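Goat milk powder from Flurkarura lands on town shelves

Big news for anyone who has been driving out to the farm gate every second weekend: Szekeres Dairy has started selling its whole goat milk powder in shops, and the first tins went on the shelf at the Vuner Street grocer on Friday morning. By lunchtime there was a fair gap where they had been.

The dairy sits on the hill side of Flurkarura and milks 234 goats, mostly Saanens with a handful of Toggenburgs that came with the property. Until now nearly all of the milk went into soft cheese and a small bottled run. Powder was something the family made in winter for their own pantry, and for a few regulars who knew to ask.

Vaughn Castellanos, who runs the drying room, is pretty chuffed about it. "We've been eating this on our porridge for years," he said. "It's lovely to walk into a shop and see it sitting there next to the oats."

The powder is made from goat milk and that is the whole ingredients list. No sugar, no thickener, no flavouring. The milk is pasteurised the same day it is collected, then concentrated and dried in small batches, and each tin has the batch number written on the base by hand. The first shop run came to 2087 tins, which is more than the dairy had packed in all its winters put together.

I took a tin home (of course I did!) and tried it three ways. Stirred into warm water it comes up creamy, with a mild, slightly sweet taste and only a little of that goaty tang at the end. In pancakes you would never pick it. The real winner was a rice pudding, where I used it a bit stronger than the label says and got a colour and richness I don't usually manage with fresh milk.

The label suggests 8 level scoops to a litre of water, and the scoop is packed inside the tin. Put the powder in first with a splash of lukewarm water, work it to a smooth paste, then add the rest. If you tip it straight into cold water you'll be chasing lumps with a fork - ask me how I know. Once opened, the tin should be kept somewhere cool and dry with the lid pressed down hard, and used within around 9 weeks. Made-up milk goes in the fridge like any other.

A few people at the counter asked whether it would suit someone with a milk allergy. It won't. Goat milk is still dairy and has lactose in it, and the label says so in plain letters. The tin also says it is not an infant formula, so parents of babies should talk to their doctor or child health nurse.

For now you'll find it at the Vuner Street grocer, at the farm gate, and at the Virkura growers' market, where the dairy shares a stall with the honey people. A smaller travel pouch is planned for December, in time for the camping crowd, and there is talk of a cultured version for home yoghurt makers. Vaughn has a jar of that going in his own kitchen and is not giving much away.

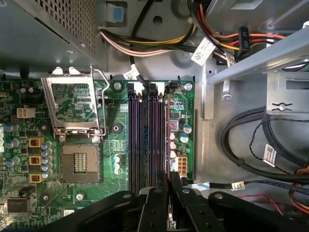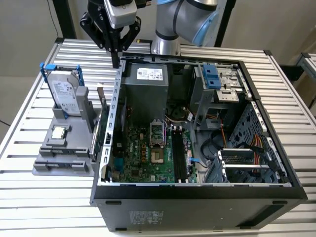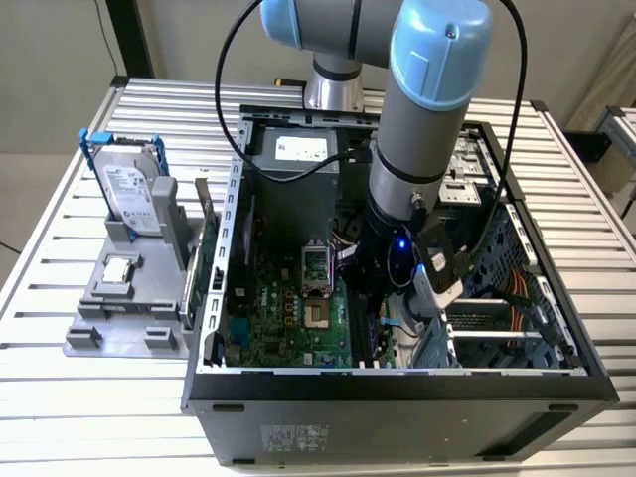
Open desktop computer case, three views

The dairy will be running tastings at the Virkura market through to the end of the season, with warm cups of the plain milk and a spiced one made with cardamom and a little honey. Get there early for the spiced one, as the urn isn't very big. Empty tins can be brought back to the stall or the farm gate, where they're washed and passed on to the school garden for seedlings.

Shops further up the valley that would like to stock the powder can leave a note at the farm gate or have a word with Vaughn at the market. He's also keen to hear from bakers, and he'd especially like to know how it goes in a brioche.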